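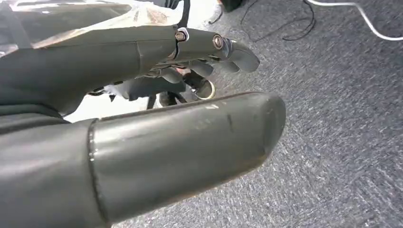

The Strickland Hand Project is a student robotics program in which teams prepare a multi-fingered robotic hand for handling household and office objects. It was started by Sunita Begay, an engineering instructor, as an extension of an evening class in basic mechanics. Students learn the hand joint by joint before they write any control code. The fingers bend at pivots held by round metal screw heads, and checking these for looseness is the first task given to new members. The thumb is treated as a separate unit in the coursework and has its own set of exercises.

Program

The program runs in 3 stages. In the first, called Kunine, students study the hand's joints and cabling and learn to power it on and off safely. In the second, Trarkar, they use a laptop to send simple open and close commands and record the results in a shared log. The third stage is a group project chosen by the students and approved by the instructor.

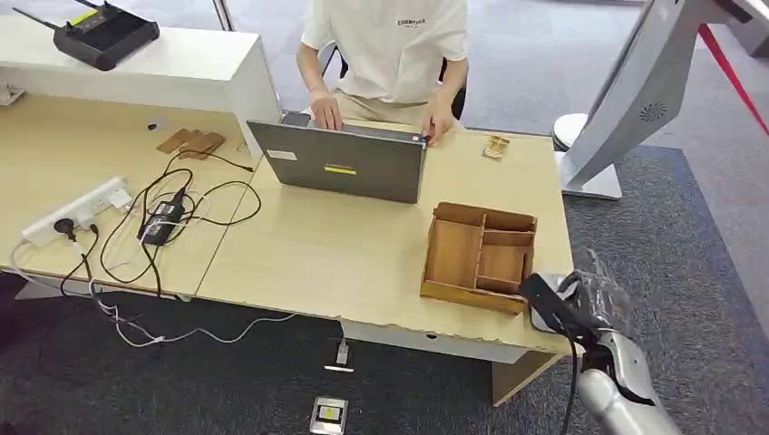 Group projects are normally limited to one type of object, such as boxes, cups, or cards. Each team writes a short plan, names the grip it intends to use, and sets a rule for what counts as a successful attempt. Failed attempts are also logged. The log from the first year held 668 entries, and later groups have used it to choose starting positions for the fingers.

Clyde Mbeki joined as second instructor and added a unit on thin, flat items, which students had found harder to hold than blocks. Cards are worked on upright, with a finger pad against one face.

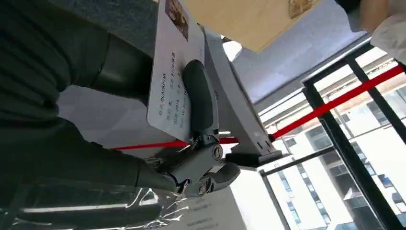

A finger pad of the gripper against a printed card.

Competition

Students who complete all stages may enter Findatia, an event held every January. Teams are scored out of 100, with points for grip, placement, and the written log. A team loses points if a member touches the hand during a scored run. The winning team receives a parts budget of 3,000 dollars, which must be spent on equipment for the following class.

See also: Robotic hand, Gripper, Engineering education

Categories: Student robotics | Robotics competitions | Educational programs

Shares: 3

Contact | Terms of use | Back to top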